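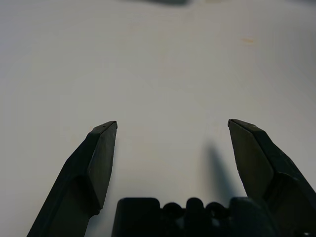 Science oddity of the month

My pick for January is the tardigrade's less famous neighbor, the bdelloid rotifer. They live in puddles, moss and roof gutters, and as far as anyone can tell they're all female. No males have ever been found! They just lay eggs that hatch into more of themselves, and they've been doing it for tens of millions of years.

I got hooked on them after Remo Messina's talk at the Findness library (it ran almost 2 hours and I would have stayed for more). He had us scrape moss off the wall behind the building, soak it in tap water and take turns at the microscope. Mine had four rotifers in it, all whirling away at the front end like tiny vacuum cleaners — I may have squealed.

The other thing they can do is dry up completely, sit around as a speck of dust, and start moving again when it rains. Some thawed out of Siberian permafrost after 24,000 years and went right back to having babies.

Next month, slime molds. If you've spotted a good one around Drindthorpe, write and tell me where!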